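Lower back hurts after an hour at the kitchen table, do I need a real office chair?
Posted in Home & Furniture > Working from home

Mihret Beyene
Hi all, hoping somebody has been through this. I started working from home in February and my "desk" is the kitchen table. I've been sitting on one of our dining chairs, a hard one-piece thing from Skova, and by mid-morning my lower back is killing me. I'm 5'3" so my feet don't sit totally flat either, if that matters.

My sister says to just buy a proper office chair, and the one she has (an Anghel) is 300 dollars, plus it would have to live in the kitchen, where there's barely room to open the oven as it is. I could maybe stretch to 192, the price of the smaller one, but I'd rather not if a pillow or something would fix it. Has anybody made a dining chair work for full days? Or am I kidding myself?

deskplant_dad
Buy the chair. You only get one back. I messed around with cushions for a whole winter and ended up buying the chair anyway, so now I own a chair and a closet full of cushions.

Maya Khoury
Okay, I'm going to disagree a little with the reply above, because I've done three years on a dining chair and I'm fine! (Not a doctor, and if you've got pain going down your leg or numbness, please go see one before you listen to me.)

First thing I'd do is sort out your feet. I'm short too, and when my feet dangled I kept sliding forward and slumping, and no pillow was going to save me from that. I used a shoebox full of old magazines for months. Then look at your screen. If you're on a laptop you're probably hunched over it like I was, so put it on a stack of books and plug in a cheap keyboard. That one change did more for me than anything I put on the chair.

For the chair itself, you want something behind the small of your back, and it doesn't have to be fancy. I bought one of those special lumbar things from Salura and it was so thick it pushed me halfway off the seat, so back it went. What works for me is a plain square pillow, not too fat, tucked down low where the back of the chair meets the seat. 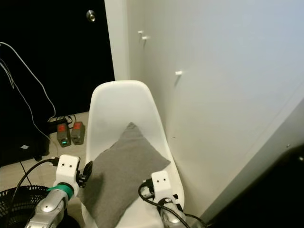
Scoot your bottom all the way back before you lean, otherwise you're just lying on the pillow and you'll be sore in a whole new place. If it keeps slipping, a bit of that rubbery shelf liner behind it helps a lot. And if the seat feels hard, get a thin pad for that separately, but remember it raises you up, so you may need a taller shoebox, lol.

The other thing is getting up. I fill a small glass of water instead of a big one so I have to keep going back to the sink, and I take phone calls standing by the window. Give it 2 weeks. If you still hurt by mid-morning after that, then yeah, go try some office chairs in person, and bring the shoes you normally wear at home, so you can tell if your feet reach.

Mihret Beyene
Thank you both! I never thought about my feet at all. Laptop is up on two cookbooks now and I'm off to find a shoebox.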